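Guide de mise en route de Geum
Section 4 - Suivre les débats et les votes de l'Assemblée générale des Nations unies

Geum est la base de veille diplomatique éditée par Ditix. Elle réunit les discours prononcés au débat général, les projets de résolution et les résultats des votes par appel nominal. Cette section suppose que votre compte est actif et que votre langue de travail est réglée (voir section 2).

4.1 Créer un dossier de veille

1. Ouvrez l'onglet Veille, puis cliquez sur Nouveau dossier.
2. Donnez un titre au dossier. Les titres de plus de 16 mots sont tronqués dans la liste.
3. Dans le champ Organe, choisissez Assemblée générale. Le Conseil de sécurité se règle à part, en section 5.
4. Indiquez la session. Si le champ reste vide, Geum prend la session en cours.
5. Cochez les délégations à suivre, une par une ou par groupe régional.
6. Enregistrez. Le dossier apparaît dans la colonne de gauche.

Note : les groupes régionaux sont ceux de l'ONU. Un État observateur n'y figure pas et doit être ajouté à la main, par son nom.

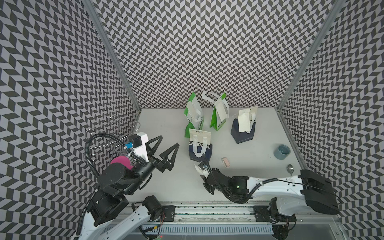
Le premier chargement peut prendre plusieurs minutes. Le corpus de démonstration fourni avec la licence compte 2 929 discours, dont 2 567 avec une traduction française. Pour les autres, seule la langue d'origine s'affiche, avec la mention « non traduit ».

4.2 Rechercher un thème dans les discours

1. Sélectionnez le dossier, puis cliquez sur Recherche.
2. Saisissez un ou plusieurs termes. Les guillemets imposent l'expression exacte.
3. Choisissez la portée : discours prononcé, texte distribué ou les deux.
4. Lancez la recherche. Les passages trouvés sont classés par ordre de prise de parole.
5. Cliquez sur un passage pour ouvrir le discours complet à l'endroit voulu.

Attention : le texte distribué par une délégation peut différer de celui qui a été prononcé à la tribune. Avant de citer, vérifiez toujours la mention de source en haut de la page.

La recherche ne tient pas compte des accents ni des majuscules. Elle distingue en revanche le singulier du pluriel - ajoutez un astérisque en fin de mot pour obtenir les deux formes.
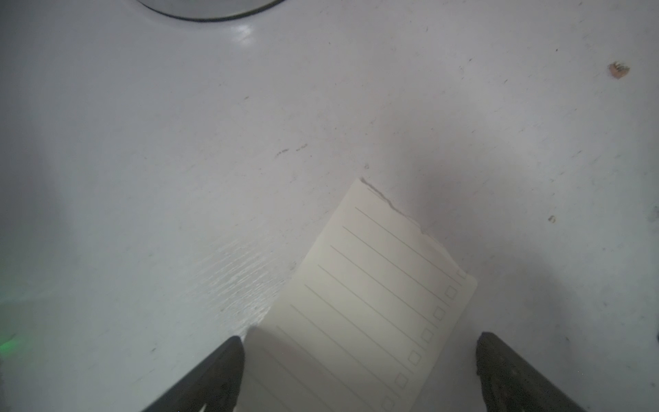
Les recherches enregistrées restent attachées au dossier. Si vous changez de session, Geum les relance sur le nouveau corpus sans effacer les anciens résultats, qui passent sous Archives.

4.3 Lire un tableau de vote

1. Dans le dossier, ouvrez Résolutions, puis le texte qui vous intéresse.
2. Cliquez sur Vote. Le tableau indique pour chaque État : pour, contre, abstention ou n'a pas participé.
3. Pour comparer des résolutions, cochez-en au moins 2 et cliquez sur Comparer.
4. Exportez le tableau avec le bouton Exporter, au format CSV ou PDF.

Note : un texte adopté sans vote n'a pas de tableau. Geum affiche alors « consensus » et renvoie aux explications de position, lorsqu'elles ont été publiées.

Attention : une délégation peut faire savoir après le scrutin qu'elle souhaitait voter autrement. Le résultat officiel n'en est pas modifié. Geum signale ces déclarations par un renvoi en bas du tableau, et l'export CSV ne les reprend pas.

4.4 Alertes et partage

1. Ouvrez les réglages du dossier, puis Alertes.
2. Choisissez la fréquence : immédiate ou quotidienne. L'envoi quotidien part à 18 h, heure de New York.
3. Pour partager le dossier, saisissez l'adresse du destinataire et choisissez lecture seule ou modification.

Les abonnés Histbridge peuvent relier leur fonds d'archives au dossier depuis le même écran. La liaison se fait en lecture seule.
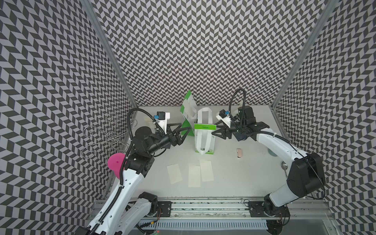

Un collègue sans licence peut-il consulter un dossier partagé ?
Il peut le consulter en lecture seule, à partir du lien reçu par courriel. La recherche et l'export demandent une licence.

Pour les comptes gérés par Skillus, l'ouverture du partage se demande à l'administrateur du compte. Les réglages propres au Conseil de sécurité sont décrits en section 5.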